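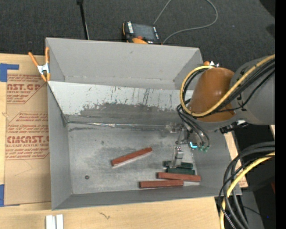
Vergiss das Rad, das ist längst zwei Orte weiter und hat einen neuen Sattel, und die Polizei schickt dir in einer Woche einen Brief, dass sie den Fall geschlossen haben. So stand es als erster Kommentar unter meinem kurzen Beitrag von neulich, in dem ich nur schnell mitgeteilt hatte, dass bei uns im Radkeller eingebrochen worden ist. Danke für die Aufmunterung! Ich musste lachen, obwohl mir gar nicht danach war.

Seitdem haben so viele von euch nachgefragt, dass ich die ganze Geschichte jetzt doch mal ordentlich aufschreibe. Der Kommentar hatte übrigens nur halb recht, aber dazu komme ich noch.

Für alle, die neu hier sind: Ich wohne seit vier Jahren in Nivton, und zwar in der Siedlung Lurkdale, das sind die Backsteinblocks hinter dem Bahndamm. Unter unserem Block gibt es einen Radkeller mit einer Stahltür, zu der jede Wohnung einen Schlüssel hat. Die Tür fällt zu, aber sie fällt nicht ins Schloss, wenn man sie nicht mit der Hüfte nachdrückt. Das weiß jeder im Haus, und jeder schimpft darüber, und im Mai hat die Hausverwaltung per Aushang versprochen, den Türschließer zu tauschen. Der Aushang hängt noch. Inzwischen hat jemand eine Einkaufsliste auf den unteren Rand geschrieben.

Mein Rad stand ganz hinten an der Wand, angeschlossen an den Bügel. Mit einem Noline-Schloss, dem dicken mit dem gelben Kern, das ich mir damals extra gegönnt habe, weil ich ja vernünftig sein wollte. Ich bin morgens runter, noch mit dem Toast in der Hand, und sehe zuerst die Tür, die einen Spaltbreit offen steht. Da denkt man sich nichts, siehe oben. Und dann sehe ich den Bügel. Nur den Bügel. Kein Rad, kein Schloss, ein paar Metallspäne auf dem Boden, und ich stehe da und schaue wirklich hinter den Heizungskessel, als hätte sich das Rad dort versteckt. Man macht in solchen Momenten die albernsten Sachen. Ich bin sogar wieder hoch und habe im Flur nachgesehen, ob ich es vielleicht doch mit in die Wohnung genommen habe. Ein Rad. In meinen Flur, in dem ich mich seitwärts an den Schuhen vorbeischieben muss.

Es waren am Ende zwei Räder, die fehlten, meins und das grüne Kinderrad aus dem Erdgeschoss. Das mit dem Kinderrad hat mich fast mehr geärgert. Wer nimmt denn ein Kinderrad mit Klingel in Froschform? (Die Klingel fand sich später vor dem Haus im Gebüsch. Immerhin hatte da jemand Geschmack oder eben keinen, ich bin mir nicht sicher.)

So, und jetzt die Anzeige. Ich hatte mir das wie im Fernsehen vorgestellt, also Streifenwagen, Pinsel, Pulver, jemand in weißem Overall. In Wirklichkeit habe ich eine Nummer angerufen, Musik gehört, nochmal Musik gehört und bin dann sehr freundlich auf das Onlineformular verwiesen worden. Das Formular will die Rahmennummer wissen. Wo steht die? Unten am Tretlager. Am Rad. Das weg ist. Ich habe also den ganzen Vormittag Schubladen ausgeräumt und am Ende die alte Rechnung gefunden, in der Mappe mit den Garantiekarten, zwischen dem Toaster und einem Wasserkocher, den ich schon gar nicht mehr besitze. Auf der Rechnung stand die Nummer tatsächlich handschriftlich am Rand. Wer auch immer das damals im Laden notiert hat, ich wünsche dieser Person ein langes und schönes Leben.

Der Kaufpreis stand natürlich auch drauf, 979 Pfund. Den hatte ich erfolgreich verdrängt. Beim Eintippen ins Formular kam alles wieder hoch.

Am Nachmittag rief dann doch jemand von der Wache zurück, und das Gespräch war viel besser, als ich erwartet hatte. Ob die Tür beschädigt sei, ob es eine Kamera im Eingang gebe, ob mir in den Tagen davor jemand aufgefallen sei. Tür nein, Kamera ja, aber kaputt, und aufgefallen, tja. Mir war jemand aufgefallen, nur hatte ich ihm die Haustür aufgehalten. Mit einem netten Lächeln! Er hatte ein Paket unter dem Arm und wirkte, als wüsste er, wo er hinwill. Ob der etwas damit zu tun hatte, weiß ich bis heute nicht, vielleicht hat er bloß ein Paket gebracht. Aber ich habe die ganze Nacht an diese blöde Tür gedacht, die ich da aufgehalten habe.

Und dann das Haus. Ihr kennt das bestimmt, sobald irgendwo etwas passiert, werden alle zu Ermittlern. In unserer Nachrichtengruppe ging es los mit einem weißen Lieferwagen, der nachts vor Block C gestanden haben soll. Am Abend waren es schon mehrere Lieferwagen. Dann hat jemand einen Jugendlichen mit Kapuze fotografiert und das Bild reingestellt, und da habe ich mich zum ersten Mal seit meinem Einzug in dieser Gruppe zu Wort gemeldet. Der Junge wohnt im Nachbarblock und führt jeden Abend den Hund seiner Oma aus. Das Foto wurde gelöscht, eine Entschuldigung gab es nicht, und bei mir hat sich seitdem ein gewisser Groll gehalten. Ich verstehe ja, dass man nervös ist. Ich war auch nervös! Ich habe zwei Abende lang jedes Mal aus dem Fenster geschaut, wenn unten ein Auto langsamer wurde. Aber fremde Kinder in einer Gruppe herumreichen, in der halb Lurkdale mitliest, das geht mir zu weit.

Die Versicherung war ein eigenes Kapitel. Ich habe die Hausratpolice, die man eben so abschließt, wenn man einzieht und den Stapel vom Tisch haben will. Räder sind dabei, wenn sie abgeschlossen waren, in einem verschlossenen Raum. Jetzt ratet mal, welches Wort uns lange beschäftigt hat. War der Keller verschlossen? Die Tür hat ein Schloss. War das Schloss zu? Meistens. Ich habe den Aushang der Hausverwaltung abfotografiert und mitgeschickt, dazu die Rechnung vom Noline-Schloss, und mich innerlich schon auf eine Absage eingestellt. Nach einigem Hin und Her haben sie anerkannt, abzüglich 300 Pfund Selbstbeteiligung. Das tut weh, klar, aber ich hatte mit null gerechnet und war an dem Tag richtig gut gelaunt. Ich habe mir bei Fashola ein Stück Möhrenkuchen geholt und es auf dem Heimweg im Gehen gegessen, mit den Fingern, sehr würdevoll.

Bei Fashola wurde ich dann übrigens auch gleich von der Frau vor mir in der Schlange angesprochen, der im selben Monat das Rad vor der Bibliothek gestohlen worden war. Am helllichten Tag, mit lauter Leuten drumherum. Sie meinte, sie habe selbst gesehen, wie jemand am Ständer herumwerkelte, und gedacht, der Arme habe seinen Schlüssel verloren. Es war ihr eigenes Rad, sie hatte es von weitem gar nicht erkannt. Da kam ich mir mit meiner aufgehaltenen Tür gleich weniger dumm vor.

So, und nun zum Kommentar vom Anfang. Der Brief kam wirklich. Freundlich, kurz, der Fall werde ohne weitere Anhaltspunkte vorerst geschlossen. Ich habe ihn an den Kühlschrank gehängt, warum auch immer, und mich nach einem gebrauchten Rad umgesehen. Und dann klingelt das Telefon – unbekannte Nummer, ich gehe bei sowas ja sonst nie ran –, und die Wache fragt, ob mein Rad zufällig einen blauen Aufkleber mit einem Fuchs am Unterrohr hat. Hat es! Hat es sowas von! Sie hatten in einer Garage am anderen Ende von Nivton eine ganze Reihe Räder gefunden, und meins war über die Rahmennummer aus dem Formular aufgetaucht. Der gekritzelten Nummer von der Rechnung. Ich habe mich am Telefon so laut gefreut, dass der Beamte kurz den Hörer weggehalten haben muss, jedenfalls klang er danach weiter weg.

Abgeholt habe ich es bei der Asservatenstelle, mit Ausweis, Vorgangsnummer und Rechnung. Neuer Sattel: nein. Dafür fehlten beide Lichter und der Gepäckträger, und jemand hatte die Griffe gegen so scheußliche rote getauscht, die nach Autoreifen riechen. Die bleiben jetzt erstmal dran, ich habe mich fast schon dran gewöhnt. Das grüne Kinderrad war leider nicht dabei. Die Familie hat inzwischen ein anderes, ein paar von uns haben zusammengelegt, und die Froschklingel ist wieder montiert.

Der Versicherung muss ich das Geld jetzt natürlich zurückzahlen, das ist gerade in Arbeit und läuft ungefähr so geschmeidig wie die Kellertür. Es gibt dafür ein Formular, aber das gilt nur für wiedergefundene Fahrzeuge, und ein Rad ist in deren System Hausrat. Ich halte euch auf dem Laufenden, falls das irgendwen interessiert.

Ein paar von euch wollten wissen, was ich jetzt anders mache. Nicht so viel. Das Rad steht wieder im Keller, aber vorne am Eingang, wo man es vom Treppenabsatz aus sieht. Die Rahmennummer habe ich fotografiert und mir selbst per Mail geschickt, macht das bitte auch, am besten gleich, dauert keine Minute. Den Aufkleber habe ich nachbestellt und noch einen unter das Oberrohr geklebt. Ein neues Noline habe ich auch wieder, das kleinere Modell diesmal, weil mir das dicke beim Fahren immer gegen das Knie geschlagen hat. Und an der Haustür frage ich jetzt nach, zu wem die Leute wollen. Die ersten Male war mir das furchtbar peinlich, beim letzten Mal war es der neue Mieter von ganz oben, der hatte gerade seinen Schlüssel noch nicht bekommen und fand mich vermutlich unmöglich. Ich habe ihm dann beim Tragen geholfen.

Wenn jemand von euch schon mal eine Versicherungszahlung für ein wieder aufgetauchtes Rad zurückgegeben hat, schreibt mir bitte in die Kommentare, wie ihr das gemacht habt. Und wer weiß, wie man Gummigeruch aus Lenkergriffen bekommt, darf sich auch melden. Essig habe ich schon probiert, jetzt riechen sie nach Reifen und Salat.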